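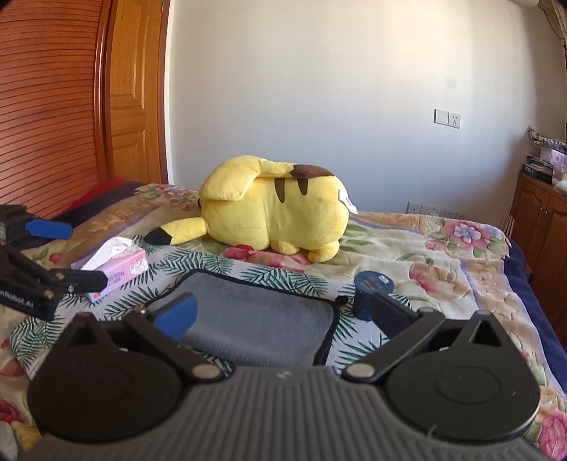

Sillitz extends spare parts service for bedroom furniture to 13 further depots

24 October 2024

Sillitz, the maker of bed frames and bedroom storage, has extended its spare parts service to 13 further depots. Customers will be able to order single fittings for any bed frame in the current range and for most frames withdrawn in the past ten years. The service was previously limited to the main warehouse at Koltano.

The parts list now holds 601 items. It covers slat holders, centre rails, corner brackets, headboard bolts, castors, drawer runners and the gas struts used in the Closent lift-up frame. Each item has its own order code, printed on the assembly sheet and repeated on the label under the side rail. Where the label is missing, the customer may send the inside width of the frame and the distance between bolt holes, and the parts desk will identify the model from those.

Orders placed before noon leave the depot on the same working day. Small fittings are sent by letter post. Side rails and centre rails are sent by carrier and must be signed for. Gas struts are supplied in matched pairs only, as a new strut fitted beside a worn one puts an uneven load on the hinge.

"Most of the frames returned to us under guarantee have one failed part," said Selorm Quartey, head of after-sales at Sillitz. "In the older models it is usually the slat holder. That is a small moulded part, and the owner can change it with a screwdriver."

The slat holders have also been revised. The earlier type was fixed with one screw and could turn under load. The new type has two screws and a deeper seat for the slat. It fits the existing holes in Closent frames. Vanags frames made before the change of rail section need one extra hole for each holder, and a paper drilling guide is included in the pack.

Napaporn Tanasarn, who manages the parts desk, said that stock levels had been set from repair records. "Castors and bolts will be held at every depot. Rails will be held at Koltano and moved on request, which adds two working days."

Prices for existing items are unchanged. Fittings replaced under guarantee remain free of charge, including postage. Upholstered headboards and mattresses are outside the service.

A printed parts list will be issued to retailers in December. Retailers who hold an account with Sillitz do not need to register again.

Press contact: Dorian Jacquet, Sillitz press office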